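November, 7:30 a.m.

Glue test on the Perndale offcuts, day 3. Clamps off before coffee. The hide glue joints held, and the PVA ones crept a little at the shoulder. Necati thinks I starved them. Could be - I was stingy with the brush.

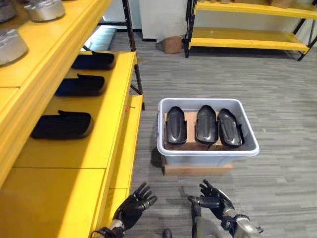
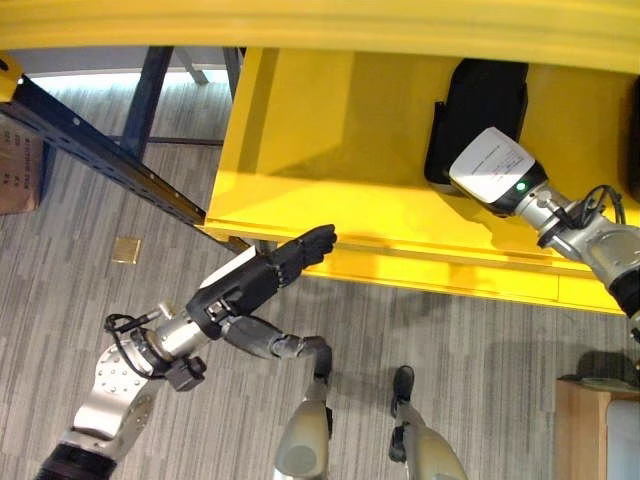 Sample 277 is the odd one. It split along the grain well away from the glue line, so I'm counting it as a wood failure and leaving the joint as a pass. Freya wants the moisture readings before she agrees.

To do: cut 30 more blanks, same board if there's enough left. Ask Lionel where the good marking gauge went.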